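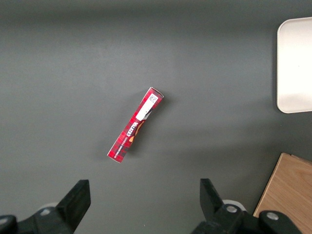 Arctic basing treaty, worth it or are we kidding ourselves?

skovau_watcher
So the Skovau talks wrapped up in July and I finally got through the text (all 200 pages, my eyes hurt). Short version: partner countries get to rotate troops through the northern ports, we get shared radar and a vague promise of consultation. I'm for it, mostly. With the way Moscow and Washington are carrying on I'd sooner be inside a tent than outside in the snow. Thoughts?

tundra_nan
Hard no from me. "Consultation" is the word they use when the decision's already made. We had the same promise in the eighties and my town found out about the submarine exercise from the radio. 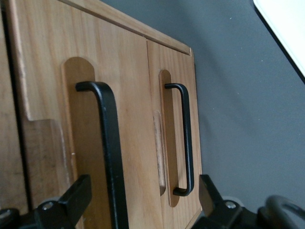 Cabinet, honey-coloured wood, two doors.

Cordero
Nan, fair, but article 9 is new. Any deployment over 1,614 personnel has to go back to parliament for a vote. That wasn't in the old arrangement at all.

tundra_nan
And what's the planned rotation? Go on, look it up.

Cordero
...1,600. Okay, point taken.

skovau_watcher
Ha! I missed that completely. Still, you could run two rotations side by side and then you'd be over, and I think the wording covers that? It says "present at one time", so two lots would be added together the way I read it.

Skevetti
You're all arguing over troop numbers and skipping the money. The port upgrade at Collitz is costed at 3,496 million and our share isn't stated anywhere. I work in freight, I've seen what a wharf costs when the defence department is paying, and it never comes in at the first figure. Meanwhile the fishing co-op up there has been asking for a new breakwater for years.

skovau_watcher
A rebuilt harbour would help the co-op too though, wouldn't it?

Skevetti
Only if they're let in. Annex C has a security perimeter right around the inner basin. Have a look at the map, it takes in the fuel dock.
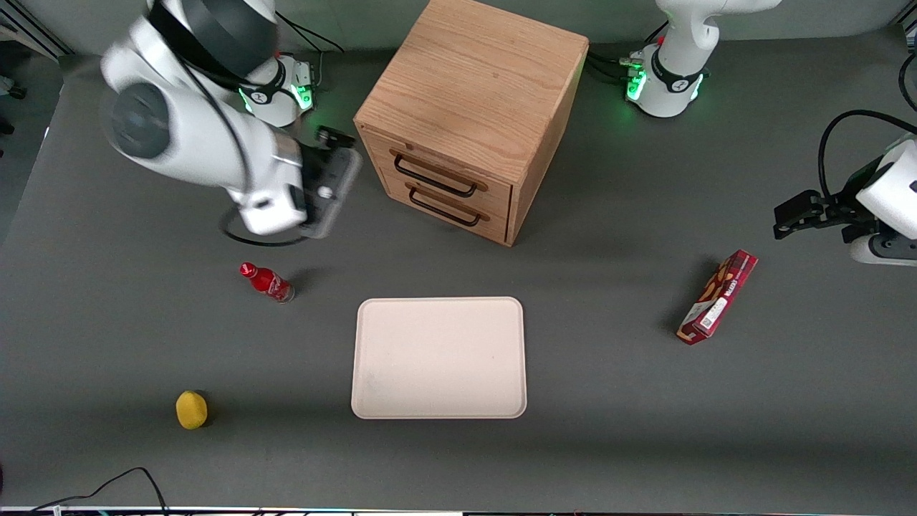
White robot arms at the grey tabletop, wooden cabinet between them and the rest of the set-up.

Cordero
I still reckon the bigger worry is being neutral on paper and nobody's friend when it counts. Small countries tried that between the wars and it went badly for most of them.

tundra_nan
Some of them did fine, mate. Depends which ones you pick. I'd want a proper public vote before anyone signs, and I'd want the annexes translated for the northern communities, which they haven't been.

skovau_watcher
On the translation I'm with you 100%. Does anyone know if submissions are still open? The ministry page just gives me an error.

Skevetti
Open till the end of the month. Use the postal address, the web form eats anything longer than a paragraph.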